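MEDIA RELEASE
2022-12-26

Patside community pantry to keep its doors open through summer with new household parcels

The Patside Neighbourhood Centre will keep its community pantry running through the summer holidays, with a new style of household parcel that combines fresh fruit, packaged snacks and bathroom items in a single pick-up.

The parcels have been developed with the Addo Foundation, which has supported the Centre's food relief work for the past five years, and with the wholesaler Mornulus, which supplies the packaged lines. Under the arrangement, 500 parcels will be made available to households in Patside and the surrounding suburbs between now and the start of the school term.

Summer is traditionally the most difficult period for households that rely on the pantry. School breakfast programs close, casual shifts in several local workplaces are reduced, and a number of other food relief services in the district shut until the middle of January. In previous years the Centre has itself closed for the fortnight after Christmas. The Board resolved in November that it would remain open this year on every weekday other than public holidays.

"Families have told us for some time that the gap over the holidays is the part of the year they worry about most," a spokesperson for the Centre said. "A parcel will not meet every need in a household, but it will mean there is fruit in the bowl and something for the lunch box when the kids are home all day."

What goes into each parcel

Parcels are made up in two sizes, one for individuals and couples and one for families with children. Both sizes contain seasonal fruit, a selection of packaged snacks, long-life milk, tinned vegetables, pasta or rice, and a small personal care pack.

The personal care pack is a new inclusion. It was added after a survey of 100 pantry users showed that toiletries and bathroom items were often the first things to be dropped from the weekly shop when money was short. Respondents asked for soap, shampoo, toothpaste and sponges or bath poufs, and noted that such items were rarely offered by food relief services.

All items are set out and checked on the packing tables before they go into a parcel. Fruit is looked over for bruising and soft spots, packaged food is checked for its date mark and for any damage to the seal, and personal care items are kept apart from food until the final stage of packing, when they are placed in a separate paper bag.

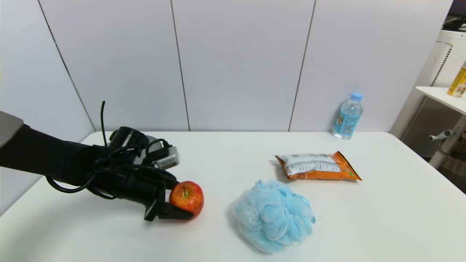 An apple, a packaged snack and a light blue bath pouf on a white tabletop.

Apples will be the main fruit in the parcels for the first weeks of the program. They travel well, keep for a reasonable time without refrigeration and are popular with children. Stone fruit will be added where local growers have it to spare – the Centre has been offered several trays already and would welcome more.

Families who need to avoid particular ingredients can ask for an alternative snack selection when they register. The Centre is not able to cater for every dietary requirement but will make substitutions wherever stock allows. Food labels are left in place on all packaged goods so that households can read the ingredients and allergen information for themselves.

How to register

Households can register in person at the front counter of the Centre or by telephone during opening hours. No referral is required, and applicants will not be asked for proof of income. Registered households may collect one parcel each week.

Parcels can be picked up from the hall entrance between 10 am and 2 pm. A home delivery service is available to residents who are unable to travel, using a van provided by Steretti Transport. Deliveries will be made on two mornings a week and should be booked at least one full day ahead. Residents are asked to bring their own shopping bags where possible.

Donations

The Centre is accepting donations of unopened packaged food and new personal care items at 17 collection points, including the Patside Library, the swimming centre and participating local shops. Items most needed at present are:

Individually packaged snacks suitable for lunch boxes
Soap, shampoo and toothpaste
New sponges, flannels and bath poufs
Sunscreen
Nappies in larger sizes

Packaged food must be within its use-by or best-before date. The Centre cannot accept home-cooked meals, opened packets, alcohol or used bathroom items. Donors with large quantities of fresh produce are asked to telephone before delivery so that space can be set aside in the cool room.

Financial contributions may be made at the front counter or by direct deposit, and receipts will be issued on request. All contributions received over the holiday period will be spent on the contents of the parcels.

The Centre will review the program at the end of the school holidays and will consider whether the personal care pack should become a permanent part of the pantry service.

Media enquiries: Communications Office, Patside Neighbourhood Centre

ENDS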